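Search articles
Enter keyword

The monobloc chair is molded in a single shot of polypropylene, and most of what goes wrong with it later is settled in the mold. At the Dalthorpe works, where Pruline has made outdoor seating since the plant was converted from crate production, the line turned out 3,629 chairs on its best day in August. Each one takes less than a minute.

Pellets are dried, blended with chalk filler and a UV stabilizer, and melted in a heated barrel. The melt enters through one gate, usually beneath the seat, and has to reach the tips of four legs before it freezes. Wall thickness is the compromise. A thicker leg carries more load but cools slowly and sinks at the surface; a thinner one may not fill. Designers get around this with a folded section, an L or a shallow U, which adds stiffness with very little material.

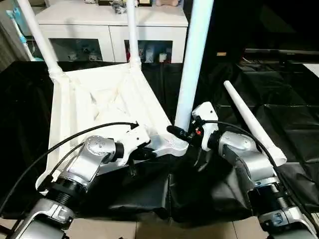
Radka Tomić puts the weak point elsewhere, arguing that legs get blamed for failures that begin at the back corners of the seat, where the load turns through a tight radius. She would add two millimeters to that radius before touching anything else.

Test results at Dalthorpe lean her way. Of 596 returned chairs sectioned last season, 39 had cracked in the leg itself. Most of the rest had split at the seat corner, often along a knit line -- the seam left where two fronts of melt meet.

Sunlight is the other half of the problem. Stabilizer is used up from the surface inward, and a chair left outside grows a chalky skin that cracks under bending. Pruline exposes samples under xenon lamps for up to 1,000 hours, then loads the backrest until it gives.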